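What I Learned From Cleaning 31 Mattresses

Student project report, Housekeeping and Accommodation Services
Submitted April 7, 2022

I picked mattresses because they were the part of the course I knew least about. I can make a bed with decent corners, I can do a bathroom in good time, but before this project I had never given a thought to what goes on under the fitted sheet. My supervisor at Hallgate, Kamlesh Kanaujia, said the student residence there was due for a full mattress clean between tenancies and I was welcome to it. So that was my project: 31 single beds across 2 floors, all to be brushed down, spot cleaned and written up.

I should say first that Hallgate doesn't own a wet extraction machine, and hiring one was well outside my budget. Everything in this report was done with hand tools. I had a hand brush, a dustpan, a stack of cloths and a vacuum with an upholstery head that I shared with whoever was doing the hallways (we had words about it more than once!).

The beds

The rooms at Hallgate were furnished in two goes, so there are two kinds of mattress. The older ones have a flat woven cover with buttons, and the newer ones have a thick quilted top. I assumed the quilted ones would be easy because they looked so much cleaner. Wrong. A flat cover shows you everything at once, and one pass of the brush shifts most of it. On a quilted cover the fluff and grit settle down in the stitching, and if you brush straight across the panels you just push it from one seam into the next.

I spent most of my first morning doing exactly that. Then Kamlesh came by, watched me for a minute and told me to follow the seam. You work the bristles along the stitched line toward the side of the bed, hold the pan tight against the border, and sweep down into it. It feels fussy and slow, but I only had to go over each bed once after that, so I got faster overall.

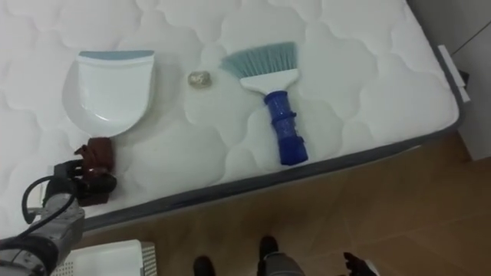 Should you vacuum or brush a quilted mattress first?

Brush first, then vacuum. The brush lifts whatever is sitting in the stitching and gets the bigger bits into the dustpan, and the vacuum can then pick up the fine dust left on the surface.

My routine settled down by the eighth bed or so and I kept to it until the end. Strip the bed, open the window, check the whole top and all four sides by eye. Brush from the pillow end to the foot. Wipe the border with a cloth that has been wrung out until it stops dripping. Vacuum, flip or turn if the label allows it, and do the other side. Leave it bare for as long as you can.

The wringing out matters more than I expected. On one of the older beds I used a cloth that was far too wet and left a tide mark bigger than the stain I was going after. It did dry, but the ring is still there if you know where to look. I've recorded it in the room notes and owned up to it.

Things I'd pass on about tools

Brushes: I tried a stiff one and a soft one. The stiff one was great on the woven covers and far too rough on the quilting, where it pulled up little loops of thread on one panel. I went soft for all the rest.

Dustpan: get one with a thin, straight lip. Mine had a nick in it from being dropped on the stairs and every second sweep left a neat line of grit behind. I swapped it with the one from the laundry cupboard and I'm still a bit guilty about that.

Cloths: one per bed, no exceptions, then straight into the wash bag. I started out trying to stretch one across a few rooms and I could see I was moving dirt around.

What came out of the beds

Mostly fluff, crumbs and hair, plus several pen lids and a lot of coins. Coins were handed in at the office. In the room at the end of the upper hall there was also a dried-out tea bag tucked down the side, and I've decided not to think about it any further.

What I'd do differently

I would do a test patch every time the fabric changes, before I touch the rest of the bed. I'd also write my notes in the room. On the first floor I saved them all up for the end of the day, and two of the entries are so vague that I had to go back upstairs and look at the beds again.

I'd ask for mattress protectors in the next furnishing order too. I put that to Kamlesh and he's already drafted the request, so whoever takes this project on next September might have a much easier time of it. My room notes are in the blue folder in the linen room — please put it back when you're done.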